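Gimesis opens mock grocery aisle to collect training examples for store robots
April 1, 2018

VORKMONT - Gimesis has begun recording practice runs in a mock grocery aisle at its Vorkmont site, where a two-armed robot is being guided through small store chores so that software can later learn to do them without help.

The company said the first batch of recordings will cover one job only: handling a shopping basket. An operator guides the arms through a run from start to finish, and the cameras and joint readings are saved together as a single example. The learning system, called Sabbagh, is then trained on the whole set.

The room has a produce display, a shelving rack and a low round table where a basket can be set down. The robot works on an open stretch of floor between them.
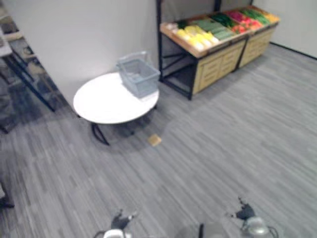

So far the team has kept 1326 examples and wants 3000 before it trains the version it plans to test in July. Each one lasts up to 40 seconds. Runs in which the operator has to stop and start over are stored in a separate folder and do not count toward the total.

Baskets were picked as the first item after an earlier set, recorded with cardboard boxes, proved too easy to be of much use. A box has flat sides and stays the same shape from one run to the next. A basket handle can be up, down or partway between, and its position changes how the hand has to approach.

Operators are asked to move the basket between runs and to change the position of the handle. They are also told to vary the direction the robot comes from. A written sheet gives the starting position for each run, and the operator checks it off before recording begins. The company said that during the first weeks people tended to put the basket back in nearly the same spot every time, and almost 200 examples had to be dropped for that reason.

Views from the head show where the robot is in relation to the furniture. Views from the wrists are used for the last part of the reach, when the arm itself can block the head camera. Both are saved for every run, along with the position of each finger.

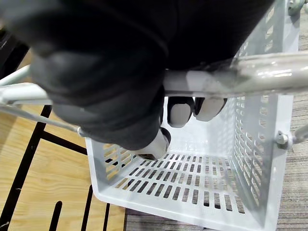

Trindus, a software firm that works with Gimesis on the project, sorts the recordings after each session. Its staff mark the moment when the fingers first touch the handle and the moment when they let go. They also look for dropped video and for cameras that have fallen out of step with each other. An example with either fault is sent back, and the run is put on the list to be recorded again.

The marking is still done by hand. Trindus said it is working on a tool that would suggest the two moments for a person to confirm, but the tool has had trouble with runs in which the operator touches the handle, backs off and tries a second time.

Sessions are kept short and operators trade places between them. Most had no background in robotics before joining the project, and new operators spend their first two sessions on practice runs that are not saved.

Produce handling is next on the schedule, followed by stocking shelves. Gimesis has not said whether it will release any of the recordings to outside groups. The mock aisle is not open to the public.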